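Flying > Helicopter lessons > Questions before your first lesson

Questions before your first lesson

We receive many letters from people who have bought a first helicopter lesson, or who have got one as a present. The same questions come back very often, so I have put the answers on this page. If yours is missing, write to the office and we will answer by email.

Is it a real lesson or only a sightseeing flight?

It is a real lesson. You sit in the pilot's seat, on the right side, and the instructor sits on the left with a full set of controls. You will hold the controls for a good part of the flight. Andon Helicopters also offers sightseeing flights from Plornurham, but these are booked on a different page and have other conditions.

Do I need any experience?

No. Most of our guests have never sat in a small aircraft before. Those who fly aeroplanes already are welcome too, and they are often surprised how light the controls are and how little one has to move them.

What will I learn in the first hour?

We begin on the ground with a talk of half an hour. The instructor explains the three main controls. The collective is the lever by your left hand, and it makes the helicopter go up and down. The cyclic is the stick in front of you and decides in which direction you travel. The pedals turn the nose to the left and to the right. In the air you will first try each control alone, at a safe height, while the instructor holds the others. Near the end you can try the hover, if the wind allows.

Will I be able to hover?

Probably not for long. Hovering takes several hours of practice for almost everybody, so please do not be disappointed. A few seconds is a good result for a first day.

Where do we fly?

The normal route goes north from the airfield, along the river and as far as Plellside. The hill there is 2,252 feet high, and we stay on the side away from the wind. On clear days the two-hour guests can continue to the second ridge, at 2,686 feet, and turn back there. The instructor makes the decision about the route, and it can be changed also after take-off.

What happens when the weather is bad?

Please call us at 8 in the morning on the day of your lesson. We look at the cloud base, the visibility and the wind, and we tell you if you should come. Rain alone is usually no problem. Low cloud is the most common cause of a cancelled lesson, above all in January. If we cancel, you choose a new day and pay nothing more.

Can the weather change after I have arrived?

Yes, it happens. In this case we do the ground talk as planned, then we wait up to one hour. You can have your coffee at Yazzie, the small café next to the gate. If it does not become better, only the flight is moved to another day and you do not need to hear the talk twice.

Is there a weight limit?

Yes. We must know the weight of every person on board, with clothes and shoes, and we weigh everybody at the desk. This is done in a private corner and the number is read only by the instructor. Please give us an honest weight when you book, as it decides which of our helicopters we prepare and how much fuel it can take.

What should I wear?

Flat shoes with a thin sole are best, so that you can feel the pedals. Please no sandals and no high heels. Jeans and a light jacket are fine. Scarves, caps and hats have to stay in the office. Sunglasses are a good idea, but take a pair with thin sides, otherwise the headset presses on them.

Can I bring somebody with me?

It depends on the helicopter. In the 2-seater there is place only for you and the instructor. In the four-seater one or two friends may sit behind, for an extra price, and they hear everything over the headset. Others can watch from the grass behind the fence.

What is the lowest age?

A child of 10 may take a lesson if he or she can reach the pedals and a parent is present at the airfield. Hours can be written in a logbook at this age, but for a solo flight one has to be older and hold a medical certificate.

I am afraid that I will feel sick. What can I do?

Eat something small before, not nothing. Drink water. During the flight look far away at the horizon and not down at your knees. If you feel warm or strange, say it at once. The instructor then takes the controls, opens the air vent and flies straight for a while.

Does the lesson count for a licence?

Yes, if you continue. The instructor signs the time in your logbook, and it counts as training with an instructor. Tell us before the flight if you want a logbook. They are sold at the desk.

How long is my voucher valid?

The date is printed on the back. If you write to us before it ends, we can make it longer one time. The voucher may also be given to another person, but we need the new name and weight.

How do I take my personal things with me?

Leave them in the office. Loose things are not allowed in the cabin, and this includes bags, bottles and coins in open pockets. A telephone may come with you if it stays in a closed pocket. 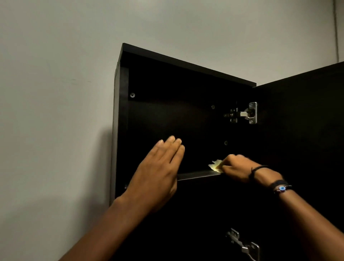
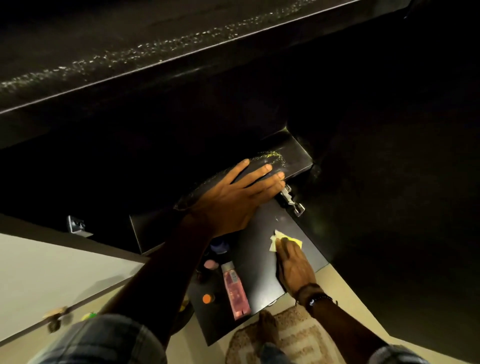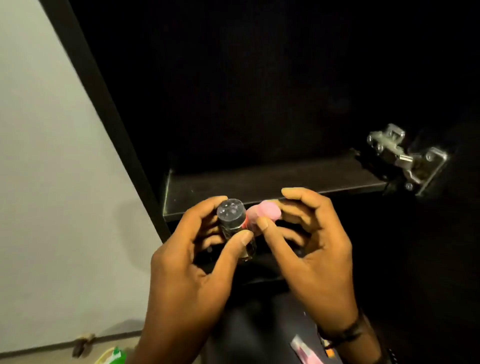
Comments from our guests

Keith Rakena writes that he would like to add one thing about the pedals. He pushed them much too hard in his first ten minutes, and it became easier only when he put his heels on the floor and moved just his toes. He also asks if he can have the same instructor for his second lesson.

Reply from Rangi Ormsby: Yes, Keith, please write the name of the instructor in the booking form, in the field for remarks. We cannot promise it in the summer months, but we try.

Contact the office | Booking conditions | © Andon Helicopters, Plornurham | Back to top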